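Decluttering thread. I've read the Wedar Method book so you can spend the evening doing something else. I'm grumpy and it's Monday.

- The claim on the cover is that the average home can lose 1,000 objects "without noticing." I looked for where that comes from. There's a footnote. The footnote goes to a newsletter. The newsletter is by the same people who wrote the book.

- Also, what's an object? Is a box of paper clips one object or a box of paper clips? If I throw out a jigsaw puzzle, am I done for the year? The book has a whole chapter on folding and not one sentence on this.

- To be fair to it, the opening chapter is fine. Put things near where you use them. Don't own four can openers. I have no quarrel with any of that, and neither did my grandmother, who did it without a workbook.

- Then we get to the Nine Rules. I was hoping for nine rules. Rule 3 and rule 9 are the same rule. One says "every item needs a home" and the other says "no item should be homeless." Somebody got paid for both.

- The rule I really want to complain about is the tray. You're supposed to have one tray in the house, in a bright color so you can't ignore it, and anything that's out of place goes on the tray. At the end of the day you empty the tray. That's the system.

- A bright color does not stop you from ignoring something. My smoke alarm has a little red light on it and I couldn't tell you the last time I looked up.

- What a tray does is make a mess look like a decision. Crumpled paper towel on the counter, that's garbage. Crumpled paper towel on a red tray, now it's "pending."

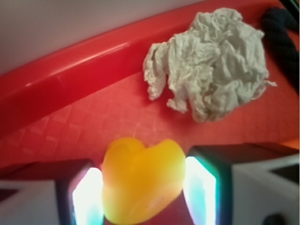
- The book calls this stage "holding." Everything gets held. I'd love to know how many people are holding a dead battery right now.

- Filipa Pacheco asked me, pretty reasonably, whether I'd tried it or was just being a pain. I tried it. I did the full two weeks it tells you to do. I filled out the worksheets. There are worksheets.

- First few days, great. I'll admit that. The kitchen looked better than it had since we moved in. I was ready to write a very different thread.

- But the first few days of anything are great. I've had great first few days with running, sourdough, Portuguese, and a planner from Stondwood that cost more than my shoes. If a method only has to survive until the weekend, they all work.

- By the second week the tray had become a place. People in my house started saying "it's on the tray," the way you'd say "it's in the garage." Meaning it's gone, and also it's still here.

- I then read the troubleshooting chapter, which says that if your tray isn't getting emptied, you may need a second tray. I put the book down and went for a walk.

- Which happens to be the part of the method where the website starts selling trays.

- Quick note on the before and after pictures, which are most of what sells this stuff. Before: evening, overhead light, laundry. After: morning sun, a bowl of lemons. I'd look more organized too if someone took my picture at 9 a.m. with lemons.

- And there's never a third picture. Before, after, and then what? Show me the same shelf in December with guests coming. I'd pay for that book.

- Gonçalo Nogueira, who disagrees with me about most things and this too, says I'm missing the point. His argument is that the tray isn't for storage, it's for sorting. Everything lands together, you see it all at once, and the decisions get easier.

- I've thought about that one and I don't buy it. Seeing things together doesn't tell you anything about them. A rubber duck, a braided rope toy, a wad of something, and a carrot have one thing in common, and it's the tray.

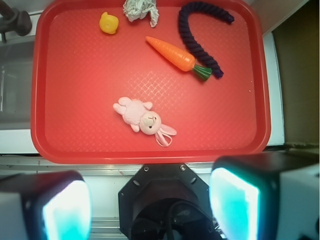

- You still have to make every one of those decisions separately. Bath, toy bin, trash, kitchen. The tray hasn't made a single one for you. All it's done is move them to the end of the day, when you're tired and would agree to anything.

- If I'd walked the duck to the bathroom when I had it in my hand, that's a few seconds. Put it down, pick it up, argue with it, then walk it to the bathroom. Same walk.

- The book's answer is "batching." You save time by doing it all in one trip. Maybe in an office mailroom. In a house, the stuff doesn't all go to the same place. If it did, it wouldn't be on the tray.

- I went looking for any evidence on this and mostly found people quoting each other. There's a podcast episode where the host says "studies show" and then reads an ad for drawer dividers. No study. I listened to the end so I could be sure. Very good price on the dividers.

- A bunch of you are going to tell me it worked for you. Okay! I believe you. I'd only ask what else changed that month. Did you take a week off? Did a kid leave for college? Did you get rid of the big chair? It's usually the big chair.

- Because that's the thing these books won't give you a number on. How much of a tidy house is the method, and how much is having more closet than stuff? I've been in some very tidy homes and most of them had a basement.

- We used to live in a rental in Clemcombe with one closet, and it held a water heater. There's no worksheet for that. The book has a half page on "small-space living" and the advice is to use the back of the door. We had a curtain.

- Things I kept from the two weeks, so nobody says I'm only here to complain: a hook by the front door for keys, and opening the mail standing next to the recycling. The hook came from the hardware store. The mail idea isn't in the book, I just got annoyed one day.

- Things I dropped: the tray, the evening reset, the gratitude log for donated items, and the app. Oh, the app. You take a picture of each thing you own and it asks how you feel about it. I got as far as the colander.

- People keep asking about the Fonseca version, the one with the labeled baskets. I haven't tried it. From what I've seen it's a tray with sides. Happy to be wrong, but I'm not buying nine baskets to find out.

- Someone in the replies says I'm being unfair and that the real benefit is "awareness." Could be. I was very aware. I was aware of the tray every time I wanted to put a plate down.

- And someone else wants to know what I'd do instead. I don't have a method. I'd get fewer things in the door and I'd be suspicious of any plan to own less that begins with buying something.

- Also, a house with people in it has things lying around. I grew up thinking that was the point of floors. If it's bothering you, pick it up. If it isn't, I don't know why a stranger's newsletter should make it start.

- The book's going back to the library tomorrow. It's been by the door since Friday, on a chair, in no system whatsoever.

- Edit, since it's come up a few times: yes, the library had a waiting list for it. Two holds after me. Sorry to both of you.

- Muting this now. If you want to fight about folding T-shirts upright, take it up with Gonçalo. He has opinions and a free evening.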